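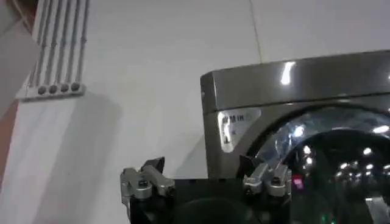

Can one parallel gripper cope with both a washing machine and a dryer?

It can, provided the fingers open wide enough for the door rim and the tips are narrow enough to get behind it. Fingertips matter more than squeezing force for this sort of job.

Drullach two-finger wrist gripper
Stock code: 857
Sold singly or as a matched pair
Page updated April 17, 2023

I've had the Drullach on test alongside the Grolberg for a good while now, and I get asked about the two of them more than anything else in the shop, so I've put all my notes on one page. I sell both, I like both, and I have no particular reason to push you towards either (well, apart from the shelf of Grolberg spares I'd quite like to see the back of!).

What you get

The gripper itself, a cable, a mounting plate, a bag of bolts and 2 sets of fingertips, one dark and narrow, the other wide with a rubbery face. I use the narrow ones for nearly everything. The wide ones are lovely on towels and hopeless on door edges, where they stop short and just shove the door about.

The body is black and the fingers are bare metal. Handy for me, as I can pick the fingers out against a dark machine when I'm looking through the wrist camera. The Grolberg is black all over and I lost sight of its tips inside a drum more often than I'd like to admit.

Wrist camera

Not included, but the bracket holes are there. Mount it so that both fingertips sit in the bottom of the view when they're spread right out. I started with mine tipped too far forward and got a beautiful picture of the door and no idea where my fingers were. Shiny machines are hard on small cameras. Glass doors throw back every ceiling light in the room, and labels wash out when the light hits them, so if you're relying on reading a sticker to find your place, have a second go from a different angle before you blame the software. I now find the machine by its door rim and leave the stickers alone.

How I compared them

Same arms, same room, same controller (the Escobedo, more on that in a minute). I gave each gripper 17 goes at pulling a door from just ajar to fully open, and then 17 goes at pushing it shut again. I drove the lot by hand with the leader arms, no clever software, because I wanted to feel the difference for myself.

The Drullach was the easier one to pull with. You can slip one finger behind the rim and leave the other outside, hardly squeeze at all, and let the arm do the work. The Grolberg grips harder but its tips are chunkier, and on a polished rim it had a habit of sliding off just as I was feeling pleased with myself. Pushing shut was a draw. You could do that with a broom handle, frankly.

Where the Grolberg does win is wet washing. A soaked bath sheet is a proper weight and the Drullach lets it creep. If you're mostly unloading washers, have a serious think about the Grolberg and put up with the doors.

One arm or two

One gripper will open a dryer door. Two make it much calmer, with one arm on each side of the rim so the door doesn't swing off while you're moving round it. Keep the second arm low. If both come in at the same height the wrists want to be in the same place, and you'll hear about it. Have a look at where your floor sockets and cables are before you wheel anything in, too!

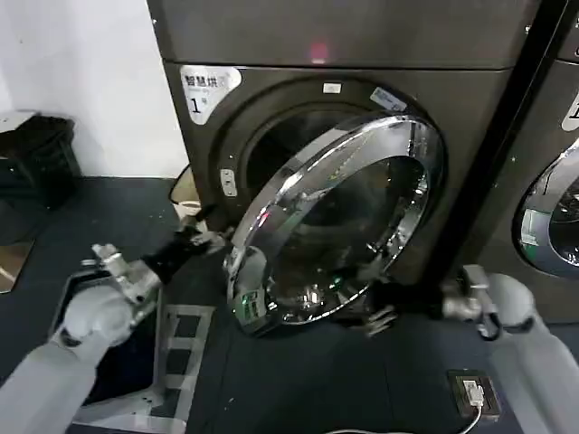

Controllers

I run mine from the Escobedo, and that's what I'd suggest for a pair, as it takes both grippers on one box and the grip limit is a knob on the front. Turn it right down for your first session and creep up from there. The Drullach will also talk to the older Celtville controller, but you lose the finger position readout, and I missed it badly. If you already own a Celtville, try it before spending more.

Things I'd change

The cable comes out of the side and wants to be at the back. The bolts in the bag are a touch long for thin mounting plates, so ask me for the short ones when you order and I'll swap them free. And the pivot pins need a wipe after a day around dryers, where the fluff gets into everything.

Stock and delivery

Singles are on the shelf. Matched pairs are back in June, and I'm happy to put your name on one. Spare fingertips go out by ordinary post, all other parts by courier.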